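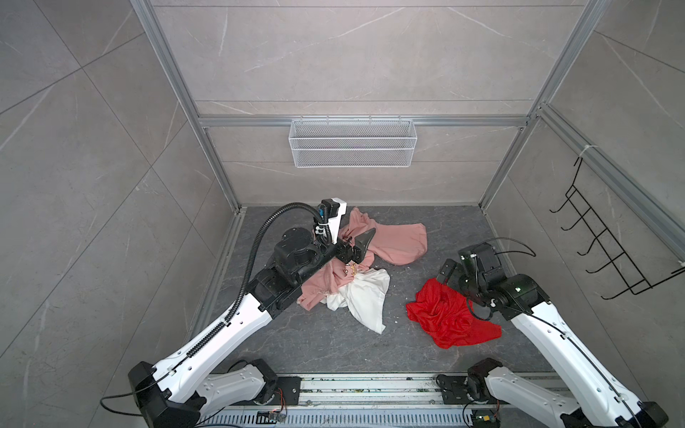

Pesulthorpe researchers begin three-year study of how toxoplasma cysts wake up

July 20, 2024

A team at the Lachance Institute in Pesulthorpe has started work on a three-year study of the parasite Toxoplasma gondii, looking at how the dormant form of the organism returns to its fast-growing state inside human cells. The project, called Tikard, is led by Dr Léonie Bailly and is paid for by a grant of £896,000 from the Parkach Foundation.

Toxoplasma is a single-celled parasite found across the world. People usually pick it up by eating undercooked meat that contains cysts, or by swallowing food, water or soil contaminated by the droppings of an infected cat. Most healthy people have mild symptoms or none. The infection can be serious in people with weakened immune systems, and when it is caught for the first time during pregnancy it can be passed to the unborn child.

After the first stage of infection the parasite changes form. The quick-dividing cells, known as tachyzoites, turn into slow-growing bradyzoites, which gather in cysts in the brain and muscle. The drugs in common use act on the first form but do not clear the second, so an infected person carries the cysts for life. If the immune system later fails, the cysts can break open and the illness comes back.

Much research has gone into how the parasite goes into its dormant state. The Tikard project will study the return journey. The team wants to know which genes are switched on in the first hours of waking, and whether the host cell plays a part in setting it off.

"We know a fair amount about how the cyst forms and much less about how it ends," said Dr Bailly. "Part of the trouble is practical. Cysts are slow to grow in culture and they do not all wake at the same time, so if you take an average across a whole dish you lose most of what you are looking for. We will be working one parasite at a time."

The group will begin with a list of 132 genes picked out in a pilot study at the institute last year. Each codes for a protein that appears to change in quantity when bradyzoites are moved into fresh host cells. Of these, 67 have no known function. The researchers will remove or silence the genes one by one in laboratory strains and follow what happens to the cysts under the microscope.

Human muscle cells grown in culture will be used for most of the experiments. The earlier work relied on skin cells, which are easier to keep but are not where cysts are normally found in an infected person. Dr Bailly's group spent much of the pilot year getting the muscle cultures to last long enough for mature cysts to form, and the method will be written up separately.

A second part of the study deals with the cyst wall. This is a layer of sugars and proteins that surrounds the bradyzoites and is thought to protect them. The team will label several of its proteins and record where they go as the cyst opens - something that has mostly been worked out from fixed samples up to now.

The project will employ eight people in Pesulthorpe, including two postdoctoral researchers and a PhD student who will join in September. Recruitment for a laboratory technician is still open and details are on the institute's vacancies page.

Dr Bailly joined Lachance after postdoctoral work on gene control in malaria parasites, which belong to the same wider group as Toxoplasma. She said the two organisms share some of the same machinery but use it differently.

"In malaria you have liver forms that can lie quiet for months, and people have long asked how those wake up," she said. "I would be careful about saying our results will carry across. Some of the genes on our list do have close relatives in malaria parasites, and we will pass on what we find to the groups who work on them."

The study is laboratory research and does not involve patients. It is not expected to lead to a treatment within the period of the grant. Sequence data and strain details will be placed in public databases as each set of experiments is finished, and the parasite strains made during the project will be available to other laboratories on request.

Notes to editors

The Lachance Institute carries out research into infectious disease and cell biology.

The Parkach Foundation grant covers staff, equipment and running costs for three years.

Dr Bailly is available for interview. Requests should be sent to the institute's press office. General advice on toxoplasmosis, including advice for pregnant women, should be sought from a GP or midwife - the research team cannot answer questions about individual cases.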